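Section 4: Setting Up Your Fruit Station

You've got the frame together and the feet on, so now comes the fun part! A Stindine mesh shelf can hold books or yarn or shoes, but we think it earns its keep best in the kitchen, with a basket of fruit in front of it. This section covers placing the shelf, filling the basket and keeping both clean.

What you need

- The assembled Stindine shelf with its wooden base board fitted
- One fruit basket with slotted sides (sold separately)
- A soft cloth and mild dish soap
- Fruit, whatever you like to eat

4.1 Placing the shelf

1. Choose a flat, level table or counter. The Stindine works anywhere, but it looks especially sharp against a plain wall.
2. Wipe the surface and let it dry completely.
3. Lift the shelf by the lower side rails and set it down toward the back of the table with the open side facing you. Do not lift it by the mesh.
4. Press lightly on each corner. If the shelf rocks, go back to step 7 in Section 3 and even out the base board.
5. Put the basket in front of the shelf with one handle toward you and the other toward the shelf. Leave enough room to slide it without bumping the base. 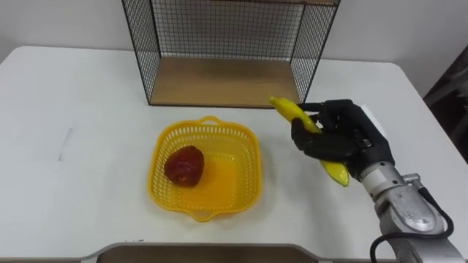
Fig. 4-1. Basket in front of the shelf, one piece of fruit inside and a banana held to the right of it.

NOTE: The front of the shelf stays open by design. There is no door to fit, and you won't find one in the parts bag.

4.2 Filling the basket

1. Check each piece of fruit before it goes in. Anything split or leaking should be eaten right away or composted.
2. Start with the firm, round fruit and set it on the solid floor of the basket.
3. Add bananas last. They bruise so easily, and they sit nicely over the top of rounder fruit.
4. Lower each piece all the way down before letting go. A drop of even a couple of inches leaves a soft spot you'll find the next day.
5. Stop when the fruit reaches the rim. Two small baskets beat one overflowing one every time.

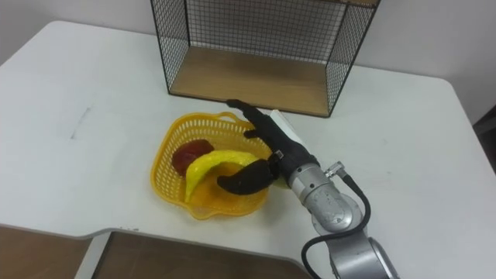
If you like to ripen things on purpose (hard avocados, say, or those rock-solid winter pears), tuck them right up against the bananas and check them each morning. It's a great little trick and it costs nothing. When they give slightly under your thumb, move them to the fridge or just eat them standing at the counter - we do!

CAUTION: Keep the basket and shelf at least 25 inches from a stove, toaster or other heat source. Plastic baskets can warp, and the base board can dry out and crack.

CAUTION: Do not hang a full basket from the mesh. The side panels are made for light hooks only, with a limit of 5 pounds per panel.

4.3 Emptying and cleaning

Do this once a week, or sooner if anything gets sticky.

1. Take the fruit out one piece at a time and set it on a towel.
2. Wash the basket in warm soapy water. An old toothbrush is perfect for the slots.
3. Rinse, shake and let the basket air-dry upside down.
4. Wipe the mesh with a damp cloth, then go over it again with a dry one.
5. Dust the base board with a dry cloth. Never soak it.
6. Return the fruit, oldest on top so it gets eaten first. 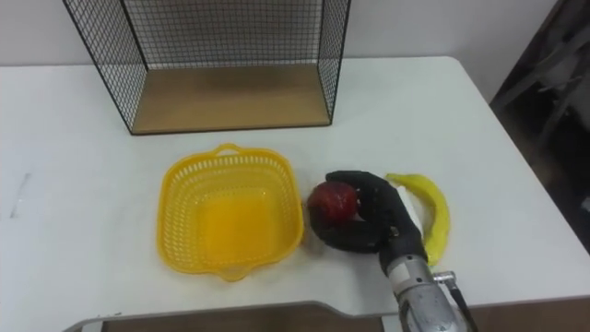 Kongkaew wrote to us that apples keep far better in their house in a basket of their own, well away from the bananas, and that the shelf now has a basket for each. We tried it for a month and have to agree. If you have the room, give apples their own spot inside the shelf, on the base board, and leave the front basket for whatever you plan to eat in the next few days.

4.4 Adding a second shelf

A second Stindine can stand beside the first using the joining clips in parts bag C. Clip the bottom rails first, then the top. Stacking is covered in Section 5 - please read it before you try, as the wall strap must be fitted for any stack.

Replacement base boards are part no. 198, and joining clips are part no. 58. Order either one from Plasar with the card at the back of this guide.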